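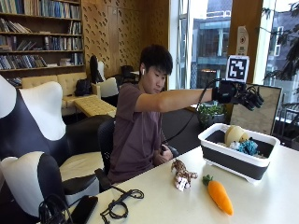
Skelura opened its doors one afternoon in February and let people watch the data work. I got twenty minutes with one of the operators between sessions, plus whatever I could scribble while the next group shuffled in. He didn't want his name used. Fine by me.

First thing I asked: why stuffed animals?

"Because they're horrible," he said. "A block is a block. You grab a plush toy in the same place twice and it folds two different ways. Ears, legs, fluff. The hand has to deal with it."

So that's the job. Pick up a toy, put it in the tub, take it out, again. The operator wears a glove with sensors on it, a black and white marker on top so the system knows where the hand is. The fingers get recorded along with the video, and later a model trains on the lot. Skelura has 2,734 recordings of this one task. 987 of them were thrown out. Mostly dull reasons – a cable snag, a marker turned away too long, somebody talking to the operator at the wrong moment.

"I've been the somebody," he said.

Does it get boring? "By the second hour, sure. You start naming them. I won't tell you the names."

He likes the carrot best. Firm, easy, one good grab in the middle. Fluffy ones he can't stand, the fingers of the glove sink in and he can't tell what he's got hold of. He came over from Stalier, where he packed parts for a line that was allready automated at both ends. Slower here, he says, and more sitting down.

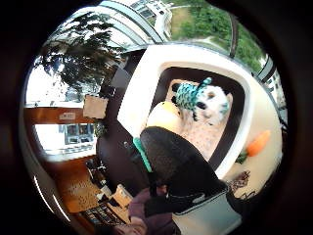
Can a visitor try the glove? Only at the last demonstration of the afternoon, six people at most, and it takes a few minutes to calibrate for each hand.

I tried. Heavier than I'd figured, and my wrist complained pretty quick. I dropped a toy, picked it up too fast, got told to slow down. "Like you're underwater," he said. Better after that.

Asked him about the Dobson arm, the one that's meant to learn from all this. Not on show this time. The last score he heard was 79 percent on toys it had already met, and he wouldn't guess at new ones. "Ask me in the summer." A woman behind me wanted to know if it would fold laundry. He said cloth is a whole other project, Butov, different team, and he's seen them come out of their sessions looking worse than he does.

Then somebody called time and he was feeling for the cable again. Last thing I have in my notes is him telling the next group to please keep there elbows off the table.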